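Home | Posts | Archive | Contact

Moving my aunt's paperwork, part 2

2023-09-11

The assisted living place at Abernathy asks for a care needs form before it will quote a monthly fee. Ours ran to 19 pages. My aunt filled in the first half herself and I did the rest, mainly medication times and the section on night-time help.

The fee has two parts. Rent is fixed for the year. Care is charged by band, and the band is reviewed every June or after a hospital stay. Harriet Rosenthal in the office confirmed that a move up one band adds £58 a week — this was not in the brochure, so ask for the band table in writing. 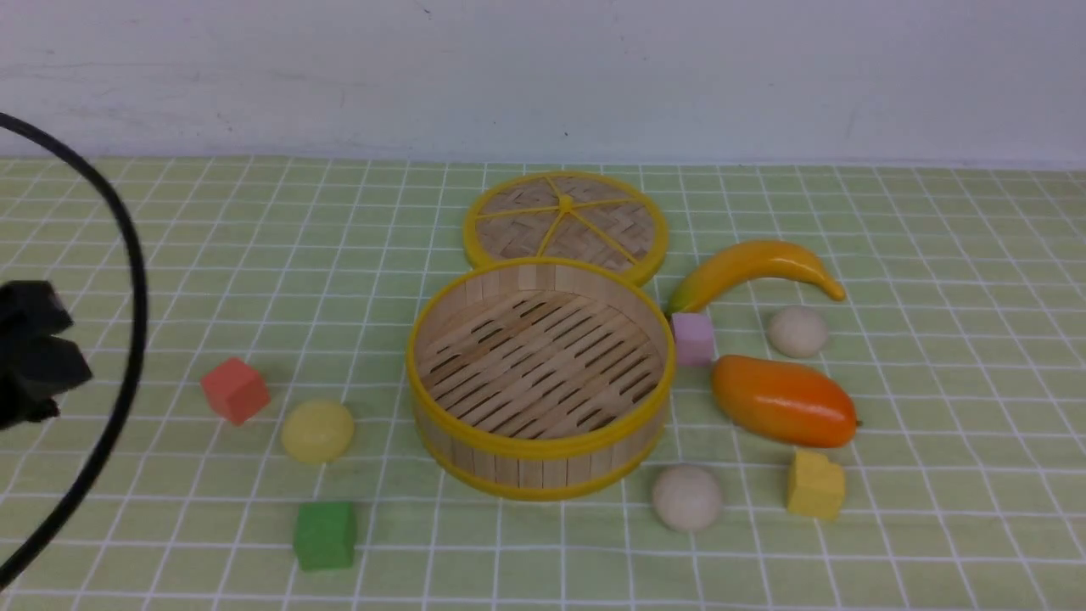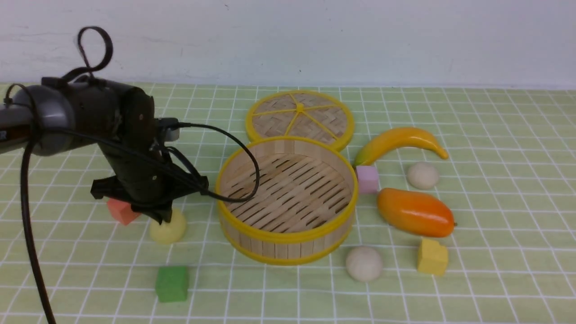
Bamboo steamer on the green checked cloth, both photos.

The deposit was £200, refundable if the room is turned down before the contract is signed. We paid by bank transfer and kept the receipt with the form.

Still open: whether the visiting chiropodist is included, and whether she can keep her own GP. The surgery at Bimdale says its boundary stops short of the home. I have written to both and will add the replies to this post.

Recent posts
Power of attorney: which form we used
Measuring a room for a riser chair
Moving my aunt's paperwork, part 1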